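Keeping a condolence book fit to be seen

When a well-known local dies, someone has to find a table, a pen and a book. At Ostholm it was us, and over 200 people signed.

1. Use loose sheets and bind them later. One blot then spoils one page.

2. Put out 5 pens. You will get two back – possibly.
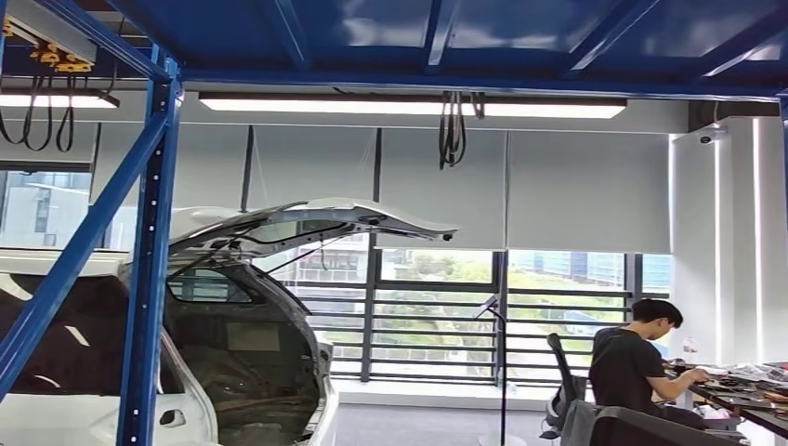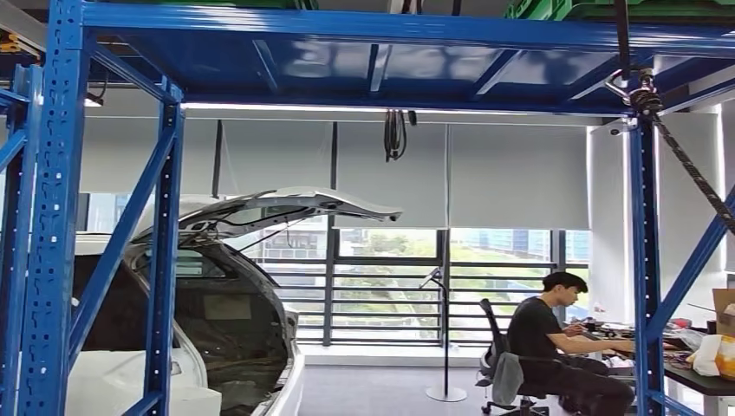
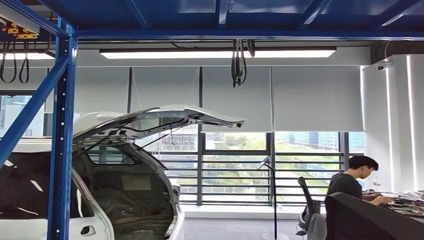

Afterwards

3. Leave fresh ink 60 minutes before closing the cover.

4. Store it flat, away from radiators and councillors with coffee.

5. Drips of candle wax lift off the tablecloth with brown paper and a warm iron.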